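ヒルクライムの車検で落ちかけた話と、タイヤの話

前回の記事に「で、結局走れたの?」というコメントをいただいたので、続きを書きます。走れました!ぎりぎりでしたけど。

知らない方のために書いておくと、私が出ているのは山道を一台ずつ登ってタイムを競う、いわゆるヒルクライムのアマチュア戦です。コースの名前はStumevness。地元の人でも発音が人によって違って、私はずっと「シュトゥメフネス」と言っています(たぶん間違い)。車は排気量2000ccの中古ハッチバックで、後部座席を外して、ロールケージを入れて、あとはほぼ町を走っていた頃のまま。ゼッケンは37番でした。

さて車検です。会場に着いたのが朝の六時過ぎで、霧がすごくて、パドックの端から反対側が見えないくらい。受付でヘルメットとスーツを見せて、ここまでは順調。で、車を検査レーンに入れたら、検査員のMarin Shehuさんがバッテリーのところで手を止めたんですよ。

「これ、端子のカバーは?」

ないんです。家のガレージの棚に置いてある光景がはっきり浮かびました。冬のあいだ、二月にバッテリーを外して充電したときに、カバーだけ別の箱に入れて、それっきり。何か月気づかなかったんだと自分でも呆れました。

規則ではプラス端子は絶縁されていないといけないので、このままだと不合格。再検査の締め切りまで四十分。パドックを走り回って、三台隣のJohanna Holzerさんのところでゴムシートの切れ端と結束バンドを分けてもらって、なんとか形にしました。Johannaさんはクラス優勝の常連で、工具箱の中がびっくりするくらいきれいなんです。私のはもう、底に何が沈んでいるかわからない沼みたいな箱なので、ちょっと恥ずかしかった。

再検査はあっさり通りました。Shehuさんには「次はちゃんとした部品で来てね」と釘を刺されましたが。はい、もう付けました。帰った日の夜に付けました。

で、やっとタイヤの話です。

今年からGrandlowのセミスリックに替えました。去年まで履いていたCuneoはとにかく温まりが早くて、スタートして二つ目のコーナーからもう食う感じがあったんですが、コースの後半、あの長い左のあたりでズルズルしてくる。路面温度の高い日は特にひどくて、最後の三つのコーナーは毎回お祈りしながら曲がっていました。

Grandlowは逆で、最初の何コーナーかは全然信用できません。一本目なんてスタート直後の右で思いっきりアンダーが出て、縁石の外の草まで行きました。タイヤ一本分くらいですけど、心臓が止まるかと思った。でも中盤から上はすごくいい!横方向の粘りが最後まで変わらないので、ブレーキを我慢できるんです。我慢できるというか、我慢しても怒られない感じ。

空気圧はまだ迷っています。冷間で前を少し高めにして一本目、そこから下げて二本目。下げたほうがタイムは良かったけど、霧が晴れて路面も乾いてきていたから、どっちの効果なのか正直わかりません。Gion Schnyderくんは「フロントのキャンバーが足りないだけ」と言い張るし、Meinrad Freiさんは「そもそも車が重い」と身も蓋もないことを言うし。ちなみに車検場の秤では、私が乗っていない状態で1065キロでした。去年より軽くなったと思っていたのに、ほとんど変わっていない。あんなに内装を剥がしたのに!

ダンパーはAjayiの車高調のままです。これは気に入っていて、荒れた路面でも跳ねにくいので、この山には合っていると思います。ただ、リアの減衰をもう少し柔らかくしたほうが、上のS字で姿勢が落ち着く気もしていて、次回はそこを試す予定。一度に何か所も触ると何が何だかわからなくなるので、今回は我慢しました(本当は触りたくてうずうずしていた)。

結果はクラスの真ん中より少し下です。数字だけ見ると地味だけど、二本目のタイムは自己ベストでした。ゴールを抜けて、上の駐車スペースで降りたら膝が笑っていて、しばらくドアにつかまって立っていました。下りの隊列を待っているあいだに食べたチーズのサンドイッチが、もう、人生でいちばんおいしかった。

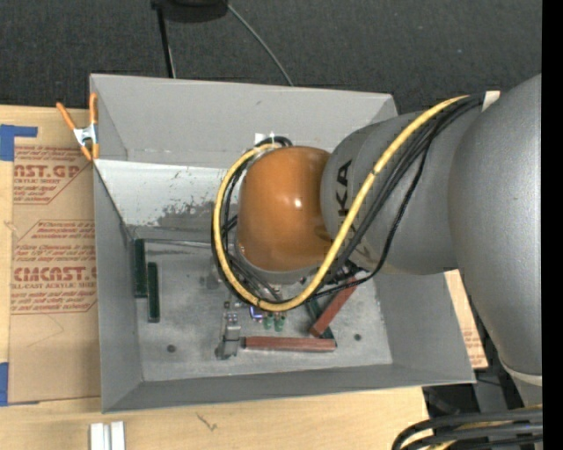
文・Rupert Reisinger

帰り道は高速が混んでいたので、途中で下りて湖沿いをのんびり走りました。積載車ではなくナンバー付きのまま自走で帰れるのが、このクラスのいいところです。ケージの入った車で信号待ちをしていると子どもがよく手を振ってくれるんですが、バケットシートにがっちり固定されているので、こちらはうまく振り返せない。変な角度で片手だけ上げています。

家に着いてからタイヤを外して見てみたら、前の外側だけ角がけっこう丸くなっていました。うーん、これはGionくんの言うとおりキャンバーかもしれない。悔しいので本人にはまだ言っていません。アッパーマウントの調整幅は残っているので、次の週末にアライメントをやり直します。ついでにブレーキフルードも交換。ペダルの感触が二本目の終わりごろに少しふわっとした気がするんですよね。気のせいならそれでいいんですが、あそこは下が谷なので。

それから、持ち物リストを作り直しました。端子カバーの予備、ゴムシート、結束バンド大小、養生テープ、軍手、それとサンドイッチを二人分。Johannaさんにお礼をしないといけないので。

次のエントリーはもう出してあります。受理書が届いたら、またここに書きますね。Grandlowを履いている方、冷間の空気圧をいくつにしているか、よかったらコメントで教えてください。できれば前輪駆動の人!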